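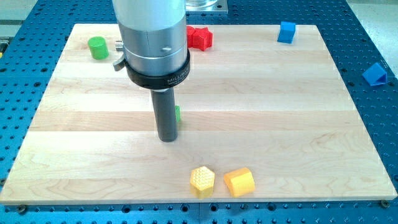
**Ticket 1211: tool changer collar reports "not seated" after swap**

Status: open, workaround in place
Opened: April 12, 2021
Cell: Rutherford
Project: Flolliten gripper comparison

### Problem

The arm stops with a "tool not seated" fault after a manual tool change. It happens with the straight rod tool and with the Kerkis two-finger gripper. It has not happened with the Skutulik suction cup, but that one has had far fewer swaps.

The fault comes up on the first downward move, never while the arm is parked. Clearing it on the controller lets the program run until the next downward move.

### Setup

- MILLIBAR collar under the silver housing, rod tool fitted
- Maple board screwed down to the blue breadboard table
- Plastic blocks as targets: green cylinder, red star, blue cube, yellow hexagon and the rest of the set
- Controller software unchanged since November

### Log

**Entry 1.** Ran 21 swaps with the rod tool. Fault on 6 of them. Pulled the rod each time and found no play in it by hand.

**Entry 2.** Swapped the signal cable for the spare. Same fault on the second swap. Put the original cable back.

**Entry 3.** Checked the lever. If it is released before the tool is pushed all the way up, it still goes back to what looks like the locked position. The sensor disagrees, and the sensor is right: a feeler gauge goes in between the collar and the tool flange.

**Entry 4.** Repeated with the tool held up firmly until after the lever was released. Ran 12 swaps, no fault.

**Entry 5.** Tried the same with the Kerkis gripper. One fault. The gripper is heavier and its cable pulls to one side, so it is hard to hold square with one hand. Tied the cable to the arm with more slack and did not see the fault again, but stopped after a few swaps because the cell was needed.

### Effect on the comparison

Any Kerkis pick scores taken before Entry 4 should be treated as suspect. A tool that sits low changes the tool length, and the star and the hexagon were both being gripped too near the board. The cylinder scores look the same before and after. Suction cup scores can stay as they are.

### Workaround

1. Support the tool from below with one hand.
2. Push up until it stops, then release the lever.
3. Keep holding for a moment and try to pull the tool down.
4. Jog down slowly over the bare part of the board before starting the program.

### Still to do

- Rerun the Kerkis set with the looser cable
- Measure rod length again and update the tool file
- Ask the supplier if a stiffer lever spring is available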